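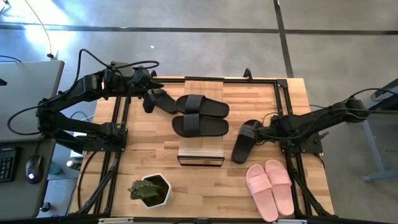
Methods course notebook, March: word recognition study, second week of running

8:50 a.m. Rowlands basement, the small testing room. Heat is on and so, somehow, is the air conditioning. Both testing computers booted without an argument. Keeping this in the shared notebook so the teaching assistants can see what I did to the files before they start asking why the files look different.

Where we are. The last of the 40 participants came through yesterday afternoon. Each one studies a list of words, counts backward by threes for two minutes, then sits through a recognition test: old word or new word, left button or right button. Sixty test trials apiece, half old and half new. There are 4 versions of the list, ten people to a version. The students picked the question themselves, which was whether people remember words better when they have rated them for pleasantness than when they have just hunted for the letter E. The answer has been known since before any of them were born, but they wrote a very stern preregistration about it and I am proud of them.

The row problem

Sixty trials times forty people ought to be 2,400 rows. The merged file has 2306. I counted three ways, the third being to stare at it.

So 94 rows have gone somewhere. My first thought was the export from Plitell, because it has a setting called "tidy output" which drops any trial with no response, and it switches itself back on after every update. Checked. It was off, for once. Put a sticky note on the monitor anyway saying LEAVE THIS OFF, next to the older sticky note saying the same thing.

9:40. Went through participant by participant. Thirty-eight of them have exactly sixty rows. One has twenty-six. One isn't there.

The twenty-six is easy. Paper log says "fire alarm, P left, said would come back, did not." Fair. I would not have come back either. We will drop that session from the analysis and keep the rows in the raw file. The preregistration says incomplete sessions are replaced, so somebody has to run one more person on list version C. Have left the sign-up slot open.

The missing one took longer. Two sessions in the paper log are both numbered 17. The experiment script names its file after whatever number the experimenter types in, and if there is already a file by that name it writes over it with no complaint at all. So the first 17 was replaced by the second 17 about an hour later. Sixty plus thirty-four is ninety-four, and I felt briefly like a detective.

10:30. Recovered the first 17. The testing machine makes its own nightly backup, but both sessions were on the same day, so no help there. What saved us was that the script also keeps a running key log, which I had been meaning to turn off for two semesters on the grounds that it was pointless clutter. Every press is in it with a timestamp. Matched the presses to the trial order, which is fixed for each list version, and rebuilt the file by hand. Spot-checked the method by rebuilding the second 17 from its own key log and comparing that with the real file. Identical in all sixty rows, response times included.

Rebuilt file is saved as 17a, the other as 17b. New merged file has 2,366 rows. The old merged file is in the folder called "do not use," where it has plenty of company.

Changes to the script:
- It now refuses to start if a file with that participant number exists, and shows a red screen saying so.
- It writes the list version into every row. Before, that lived only in the paper log.
- Key log stays. I take it all back.

The word list

The Deder list has 369 words on it after the students took out the ones they thought were unfair. I asked for the criteria for unfair. The criteria were, as far as I can reconstruct, vibes. "Gravy" was removed for being funny. "Moist" was removed unanimously. "Trellis" was removed after a discussion in which it came out that half the section didn't know what one was, and I will allow that.

Problem: once you remove the funny and the rare, the leftovers are not evenly spread over the four versions. Version B has an awful lot of kitchen in it. Kettle, spoon, oven, plate, recipe. If you study "spoon" and "plate" and get tested on "fork," you are going to say old, and I don't blame you. False alarms for version B do look high when I eyeball them. Haven't run anything yet, and won't until the replacement session is in, because the plan says no peeking and I have given the students the no peeking lecture twice.

What I will do is ask them to look at the lists before they look at the data, and see whether they spot the kitchen. If they do, it goes in the limitations section in their own words. If they don't, I will stand near the board and cough.

For next year: shuffle words to versions by category as well as by frequency. The spreadsheet for it is half built. It was half built last year too.

Button boxes

11:15. The Gusov box on computer two is sticking again on the left button. Left is "old" for odd-numbered participants and "new" for even, so a sticky left button at least doesn't lean toward one answer overall. It does add something to the response times. I pressed it for a while against the box on computer one and it feels slower, but my thumb is not a measuring instrument, whatever it believes.

Accuracy is the main measure and shouldn't care. Response time is listed as exploratory, and the paper log has a column for which computer was used, so the students can look at that if they want. The column is filled in for all but six people. For those six it says "the good one."

Cleaned under the button cap with a cotton swab. There was glitter. No plan to pursue this.

Ordered a replacement switch. The supplier sells them in bags of twenty, so we will be set for switches until I retire, and possibly some way beyond.

Things participants wrote on the debrief form

The last question is "What do you think this study was about?" We use it to find anyone who guessed. So far:
- "memory"
- "memory?"
- "whether I would get annoyed"
- "subtraction"
- "The letter E"
- "I think the alarm was part of it"

The alarm was not part of it. One guess out of all of these could count as the real hypothesis, from someone who I suspect is enrolled in the other section of this course and has read the same chapter. Preregistration says keep them in and report it, so they stay in.

Also, several people wrote that counting backward by threes was the worst part. The starting number is picked by the script, somewhere in the hundreds. A couple of them asked whether it gets easier. I've been doing it aloud in demonstrations for years and it has not.

Afternoon

1:30 p.m. Section meeting. Showed them the missing rows without telling them the answer and gave them the paper log. They had the double 17 in under ten minutes, which is a good deal quicker than I managed with coffee. One group then wanted to know who had typed the wrong number. I said the script had let it happen, so the script was getting the red screen, and we moved on to how to write a data recovery paragraph. Their first draft used the word "corrupted" four times and "hacker" once. Second draft is fine.

Still open:
- Replacement participant, version C, number 41. Not 17.
- Credit slips for the people from last week. The fire alarm person gets full credit.
- Book the room for the makeup lab. The online calendar says it belongs to us and also to a choir.
- Consent forms from computer two's drawer need to go upstairs to the locked cabinet. Key is on the hook behind the door, tag says BIKE.
- Ask the other section whether they want the fixed script before or after they lose a file of their own.

4:05 p.m. Copied everything to the department drive. Copy stopped partway, so I ran it again and compared file sizes. They match. Computer two left on because the update wanted another hour.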